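Bruron opens study room scheme to adult learners in Villalba

14/08/2026

Bruron, the adult education provider, has confirmed that its evening study programme will open to new applicants in Villalba from this autumn. The programme offers tuition in bookkeeping, written English and basic mathematics to people aged 19 and over who left school without formal qualifications. Places are free of charge for those on a low income.

The decision follows a pilot year in which 790 learners enrolled across the district. Demand was strongest among parents of young children and people working early shifts, many of whom told the provider that they had nowhere quiet to work at home. Bruron has accordingly agreed terms with Rolen, which manages the former district offices on the eastern side of the town, for the use of single study rooms on weekday evenings and at weekends.

Valbona Kolev, Director of Learning at Bruron, said: "Our tutors can set the work and mark it, but a learner must also have an hour in which to do it. We heard from people who were writing essays in parked cars and on the stairs. The rooms are plain and they are private, and they can be booked by any enrolled learner at no cost."

Each booking lasts for up to two hours and may be renewed if the room is not required by another learner. Bookings can be made by telephone, at the front desk or through a tutor. Learners may bring their own equipment.

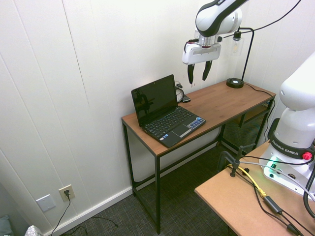

Can learners use a study room before their course begins?
Rooms may be booked from the date on which a learner's enrolment is confirmed, even if the first class has not yet taken place.

Tuition will be given in groups of no more than 10, with one class each week and a private meeting with a tutor every month. Learners who complete a course will sit an assessment in December and may then move on to the second level without making a fresh application. Those who miss the assessment through illness or work will be offered a second date.

The expansion is supported by a grant from the Cemport Fund for Adult Learning, which will meet the cost of tutors' fees and printed materials for two years. Course books will be lent to learners for the length of their studies. A separate hardship allowance will cover bus fares for those living outside the town boundary.

Damir Vukčević, Chair of the Cemport Fund, said: "The trustees were impressed by the pilot year and by the care taken over learners who had been away from education for a long time. We are pleased to support the next stage of the work."

Applications are open now and will be considered in the order in which they are received. Application forms are available from Bruron's front desk and from all branch libraries in Villalba. Applicants who would like help with the form may ask for an appointment with Teodora Petkov, Enrolment Officer.

ENDS

Press enquiries should be addressed to Soledad Tapia, Communications Office, Bruron.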